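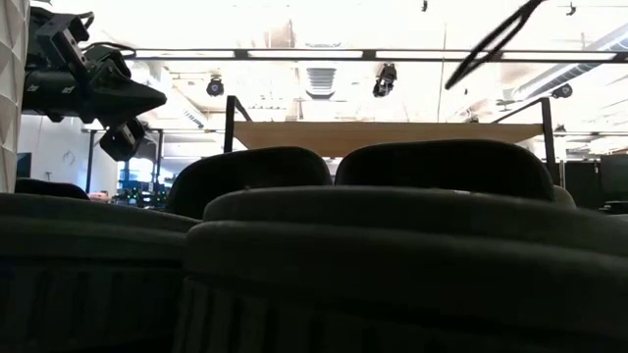
Can you please get people who sit badly this time, because everyone you had in August sat like they were at a job interview. That came from one of our regular customers, in a comment under my last post, and I've been chewing on it ever since. So this call is for slouchers. Leg-tuckers too, and leaners, and anyone who ends up sideways by ten in the morning!

I run the seat trials at Erard, and we're looking for 16 people to spend a few weeks sitting on dark, padded things and telling me what they think. The trial is called Standuren (I didn't pick the name) and it's all about cushioning: how a seat feels in the first five minutes, how it feels after a long afternoon, and whether you'd still want it in your house at the end.

You'd come to our workroom at 283 Kusuma Street for four sessions of two hours each. Bring a book, your knitting, your laptop, whatever you'd normally do sitting down. I'll ask you to switch seats now and then and fill in a short sheet. After that you take one seat home for three weeks and keep a diary, a couple of lines a day. I read every one of them. Last round somebody wrote mostly about their cat's opinion of the armrest and I was glad to have it.

Who I'm hoping for: adults of any height and build, and I mean any. We've been short on very tall people and on anyone over seventy. You don't need to know a thing about furniture. If you have back or hip trouble you're welcome too, just put it on the form so I can set up your sessions with longer breaks. The one group I can't take is people who work for another furniture maker, sorry.

Pay is up to $900 if you do the whole thing, diary included. If you only manage the four sessions, it's $762. Parking behind the building is free, and there's coffee and a decent microwave. We deliver the take-home seat and pick it up again, so you won't be wrestling it into a hatchback.

A few people have asked if they can keep the seat. You can't, but you can buy it afterward at the staff price. The covers are a fabric we call Flakeo, which wipes down with a damp cloth, so please don't tiptoe around it with your lunch. I want crumbs!

To sign up, fill in the form at the front desk or ask for one by mail. Forms need to be in by Tuesday, September 24, 2019. I'll call everybody back that same week, including the people I can't fit in, and evenings are fine if you work days. Couples can apply together but you'll each need your own form.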